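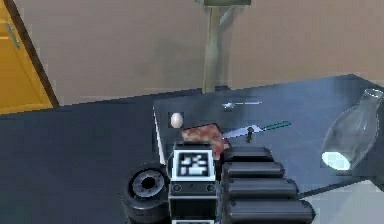
Varnora remet en service la main articulée de sa cellule de manipulation après une révision complète

ULTSTEAD, 2022-02-24 -- Le centre d'essais Varnora a annoncé la reprise des travaux sur sa cellule de manipulation d'objets courants, à l'issue d'une révision qui a porté sur la main articulée, sur son repère visuel et sur le modèle numérique qui sert à préparer les campagnes. La cellule avait été retirée du planning à la demande de l'équipe d'exploitation, après plusieurs écarts de positionnement constatés lors de la saisie de couverts.

Selon la note diffusée par l'établissement, l'origine de ces écarts a été localisée au niveau de l'articulation du pouce. Un jeu mécanique s'y était installé progressivement, sans provoquer d'alarme du contrôleur. La main se refermait normalement à vide, mais l'appui devenait irrégulier dès que l'objet présentait une faible épaisseur, comme le manche d'une cuillère ou le dos d'une lame.

« Le défaut était discret et les journaux ne le signalaient pas. Nous l'avons identifié en comparant les essais réels aux mêmes gestes rejoués en simulation », indique Kurniawati Kusuma, responsable de la cellule. Les deux séries de mesures concordaient pour les doigts et divergeaient pour le pouce, ce qui a conduit l'équipe à démonter cette partie en premier.

L'intervention mécanique a été confiée à la société Yalçınkaya, titulaire du contrat d'entretien. Ses techniciens ont déposé le pouce, remplacé le roulement et la bague d'arrêt, puis repris la précharge de l'articulation. Les segments des doigts ont été contrôlés un par un et remontés dans leur ordre d'origine. Deux segments présentaient une usure de surface jugée acceptable; ils feront l'objet d'un nouveau contrôle lors de la prochaine visite.

Le repère visuel noir et blanc fixé sur la paume, qui permet au système de vision de situer la main par rapport à la table, a également été remplacé. L'ancien s'était légèrement décollé dans un angle. La procédure interne impose désormais de vérifier sa planéité à chaque ouverture de la cellule et de refaire l'étalonnage complet après toute dépose, même partielle, des fixations de la paume. L'étalonnage repose sur 50 poses réparties au-dessus du plan de travail. Il était auparavant réalisé avec 13 poses seulement, nombre que l'équipe juge insuffisant pour les zones proches du bord de la table.

La remise à niveau a aussi concerné la simulation. Le modèle de la main, fourni par l'éditeur Lukura, a été corrigé pour tenir compte des nouvelles valeurs de frottement et de la butée du pouce. La scène de référence conserve sa composition habituelle : un plan de travail bleu ardoise sur lequel figurent notamment un œuf, un couteau à manche bleu-vert, une cuillère et une bouteille en verre transparent. Ces objets obligent la main à changer de prise et d'effort d'un essai à l'autre, et le verre met régulièrement en difficulté l'estimation de profondeur.

« Une scène simulée ne remplace pas le contrôle sur la machine. Elle permet en revanche de savoir où regarder », précise Erhan Aydoğan, ingénieur d'application chez Yalçınkaya, qui a suivi l'intervention. Il souligne que la position des fixations de la paume avait été relevée avant démontage, puis reportée dans le modèle, afin que la géométrie de la main simulée corresponde à celle de la main remontée.

La recette s'est déroulée en deux temps. Une première série de 188 saisies a été exécutée en simulation, avec des positions d'objets tirées au hasard. Les trajectoires retenues ont ensuite été transférées à la cellule, d'abord à vitesse réduite et sans objet fragile, puis dans les conditions normales d'exploitation. Une seule reprise a été nécessaire, le câble du pouce ayant été bridé trop court au remontage; il a été repositionné et les essais concernés ont été refaits.

Varnora précise que les résultats obtenus au cours des semaines précédant l'arrêt ne seront pas retirés, mais qu'ils porteront une mention particulière dans la base interne. Les utilisateurs de la cellule sont invités à ne pas les mélanger avec les relevés postérieurs à la révision -- en particulier pour les prises fines, où l'incidence du jeu mécanique était la plus marquée. Les fichiers d'étalonnage antérieurs restent consultables; leur chargement sur le contrôleur est en revanche bloqué.

Le calendrier d'entretien a été modifié en conséquence. Le contrôle du jeu du pouce, jusqu'ici effectué à l'occasion de la visite annuelle, aura lieu tous les 1 000 cycles de fermeture. Il comprend une mesure au comparateur, main ouverte puis main fermée, et la lecture du couple de maintien. Toute valeur hors tolérance entraîne l'arrêt de la cellule jusqu'au passage du prestataire. Les serrages de la paume sont vérifiés au cours de la même opération et consignés dans le registre de la machine.

Un jeu de pièces de rechange sera par ailleurs conservé sur le site d'Ultstead. Il comprend un pouce complet, des bagues d'arrêt, des segments de doigt et des repères imprimés sur support rigide. Lors de la dernière intervention, l'attente du roulement avait représenté la plus grande part de l'immobilisation.

Les demandes de créneaux peuvent de nouveau être adressées au service d'exploitation. Les équipes dont les essais avaient été reportés sont prioritaires jusqu'à la fin du mois de mars. Elles devront fournir une version de leurs programmes validée avec le modèle corrigé de la main, les versions préparées avec l'ancien modèle n'étant plus acceptées sur la cellule. Une session de prise en main du nouveau procédé d'étalonnage est prévue pour les opérateurs habilités; les inscriptions se font auprès de Kurniawati Kusuma.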